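Flarnen Puts Two Arms Behind the Flower Counter

Marance bench kit wraps bouquets, takes no view on baby's breath

SALAZAR, January – Flarnen today opened orders for Marance, a two-armed tabletop kit for flower shops that would like some help with the wrapping and have run out of cousins to ask.

Marance comes as a pair of arms, a front rail to mount them on and a starter set of wrapping routines. A florist lays out the tissue, sets the flowers on top and picks a routine. The arms handle the paper and the stems. Choosing what goes with what remains a job for someone with taste, a feature Flarnen has left off the roadmap.

"We started with boxes, like everyone does," said Kittipong Rattanakul, who heads product at Flarnen. "Boxes are very polite. Tissue paper has opinions. We went through 1681 sheets of it before I stopped taking it personally."

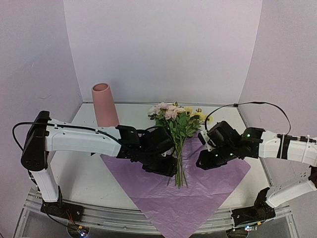

The kit ships with 14 routines, among them the diagonal wrap, the straight roll and a slow one for stems that bruise easily. Shops can add their own by guiding the arms through the motions by hand. Flarnen recommends doing this before Valentine's week.

Alis, a flower shop that has had a Marance on its back bench for 552 bouquets, reports mixed feelings of a mostly favorable kind.

"It's slower than me and it doesn't hum," said owner Graham Garside. "I've decided I can live with the first one."

Marance is offered on a monthly plan that includes setup, spare gripper fingers and phone support from people who have now wrapped a lot of flowers. The first production run is limited to 111 kits. Ribbon curling is not supported at this time, and Flarnen asks that customers please stop writing in about it.

Orders and demo requests are open now through the Flarnen sales desk.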